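Soils and Site Drainage, Handout 6: Ground Cover and Runoff
Instructor: Neelam Dhillon

Runoff is the share of rain that does not soak in. It depends on slope, soil type and what covers the surface. For the Hiltard exercise, use a lot of 3000 square feet with 500 square feet of paving. 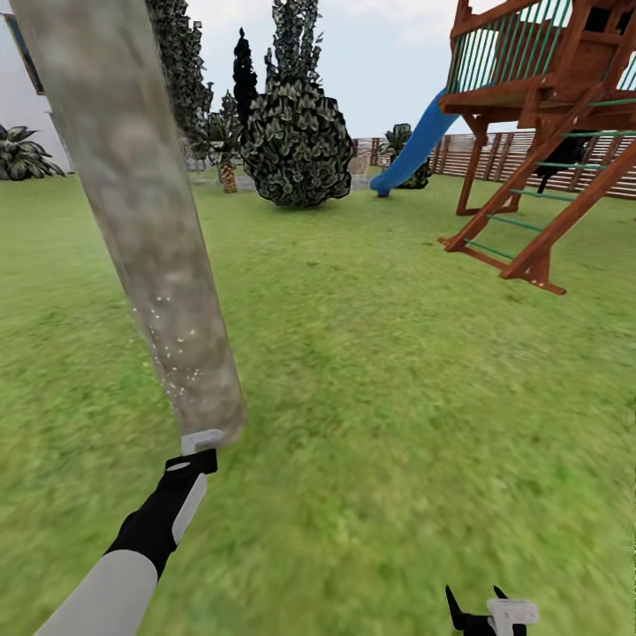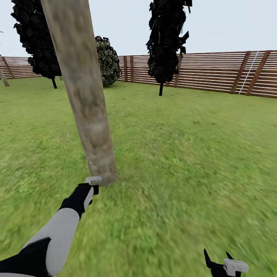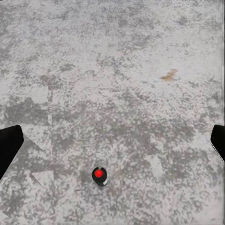
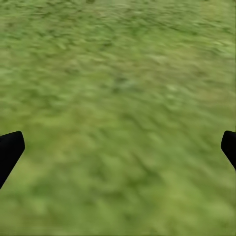
Infiltration rate is measured in inches per hour. Sandy soil takes in water quickly and clay slowly, and foot traffic lowers the rate for both. Cover matters as well. Grass like that in the fourth picture slows water down and gives it time to sink in, so assign it a lower runoff coefficient than paving. Use Table 2 for the values.

Problem 1. Find the runoff volume for one inch of rain on the Hiltard lot.
Problem 2. Repeat with the paving cut to 50 square feet.

Show units at each step. Hand in to Shanti Dwivedi by December 11, 2018.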